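4.2 Setting up stock locations

Before you enter any items, Jaswood needs to know where they are kept. Each shelf, rack or bin gets its own location code. Codes can have up to 16 characters and may use letters, numbers and hyphens.

1. Sign in with an account that has Manager rights.
2. Open Settings, then Locations.
3. Click Add Location and type the code.
4. Choose a type from the list: Shelf, Rack, Bin or Floor.
5. Enter the maximum weight, if you want Jaswood to warn you when it is exceeded.
6. Click Save.

Note: The type can't be changed once stock has been booked to the location. Move the stock out first (see 4.5). 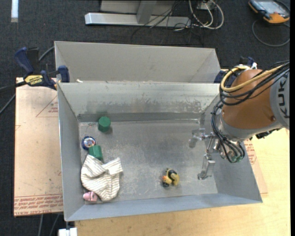 Bins that stand next to each other should have separate codes, even if they hold the same item. To put them under one heading in reports, create a group:

7. Tick the box beside each location.
8. Click Group and enter a name.
9. Set the count interval. The default is 2 weeks.

Caution: Deleting a group also deletes its count history. Export the history before you continue.

If you see error 509, the code is already in use at another site. Check the Prakwood site list as well as your own.

Importing from a file

Locations can also be loaded from a CSV file. The file must have the columns Code, Type and Group, in that order. Blank rows are skipped. Large files are handled in the background, and you can keep working while the import runs.

Last updated March 12, 2025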